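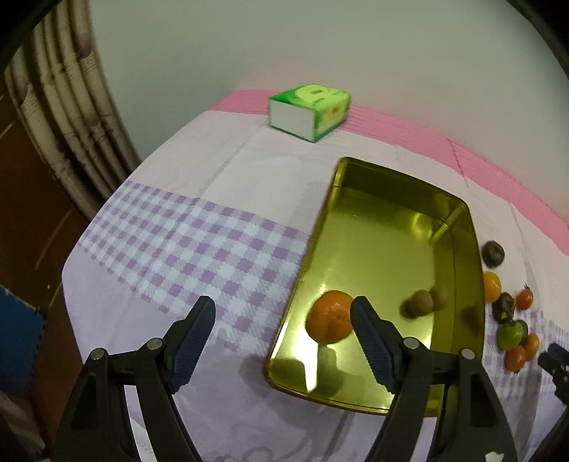
Fruit marking a gold-coloured metal tray

Posted in Kitchen and Table, 27/12/2022

I use a deep, gold-coloured metal tray as a fruit bowl on the dining table. It holds a mandarin and one smaller fruit. After five days or so there are dull rings on the floor of the tray where the fruit has been sitting. Washing-up liquid removes the stickiness but the rings remain. The label underneath says Marinho and nothing about the finish. Is it the fruit or the washing that does this, and can the rings be polished out? I would also like to know if the tray will mark the tablecloth, which is pale and not easy to replace.

graltodstead_kitchen

It depends on the finish. Most shiny gold trays at ordinary prices are steel or aluminium with a thin coloured coating under clear lacquer. Solid brass is noticeably heavier and will smell of metal when rubbed with a warm thumb. Test the underside first with a drop of brass polish on a white cloth. If the cloth turns black, the metal is bare brass and can be polished. If it stays clean, stop there. Polish is abrasive and will go through lacquer.

For lacquer, use lukewarm water at 30 degrees, a soft cloth and no soaking, then dry at once. Mandarin peel contains oil, and the oil softens some lacquers where it is left in contact. Rings caused by residue will come off with the cloth. Rings in the lacquer itself are permanent short of stripping and recoating.

A liner prevents most of it. I cut mine from undyed 100 per cent cotton and change it weekly — a folded napkin does the same job.

Drandetti

Lemon juice and salt. Did my mum's in 11 minutes and it came up like new.

tandari_table

Do not use lemon and salt until you have done the underside test above. It works on bare brass and ruins coatings.

On the tablecloth: bare brass can leave a green mark if the base is put down damp. A lacquered base will not, unless it is scratched. Four felt pads under the corners deal with both cases.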